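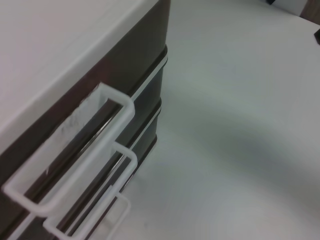 Every November, when the weather turns and people start looking hard at their own desks, somebody tells me to buy a set of small plastic drawers. The pitch is always the same. You have clutter, the drawers have room, and after one evening of sorting you will be a person who knows where the tape is.

I have owned two of these units and I don't believe a word of it.

My first complaint is with the idea that a closed drawer counts as order. A dark glossy front with a white pull on it looks tidy no matter what is behind it. I kept dead batteries, a bag of foreign coins and the warranty for a toaster I no longer had in the same drawer for years, and visitors complimented me on the desk. All I had done was stop looking at the stuff. An open box would have shamed me into throwing it out by spring.

Then there are labels. Güven Erdem runs a small organizing business called Stestum, and he swears by them. We argued about it over lunch. His position is that a drawer without a label is a drawer nobody opens. Fine, but I have seen labeled drawers too. My sister-in-law, Isla Cowie, has one marked "cables" that holds cables, birthday candles and a stapler. The label was true the day she wrote it. Güven says she needs to go through the drawers once a week, so 52 times a year, and he said this with a straight face. If I had it in me to check my drawers 52 times a year, I wouldn't need drawers.

I'll give the things some credit. A handle that sticks out is better than a lip you have to pick at with your fingernails, and a big white loop on a dark front is easy to find when you're on the phone and reaching sideways. Plastic wipes clean. And a flat top is useful, although we all know what happens to a flat top. Mine had mail on it by dinner.

Zawadi Swai, who teaches down the hall from my office, makes the best case I've heard for the other side. She keeps beads, thread and needles in hers, and she opens every drawer most evenings. I believe her. She had a hobby before she had a place to put it, and she bought storage for things she was already using. Most of us go the other way around. We buy the unit, bring it home, and walk around the house looking for something to put in it.

So before you spend the money, try putting everything from your desk into one cardboard box and leave it on the floor for a month. Take things out as you need them. I did this last winter and pulled out scissors, a charger, two pens and the tape. The rest is still in the box, and I have been meaning to deal with it.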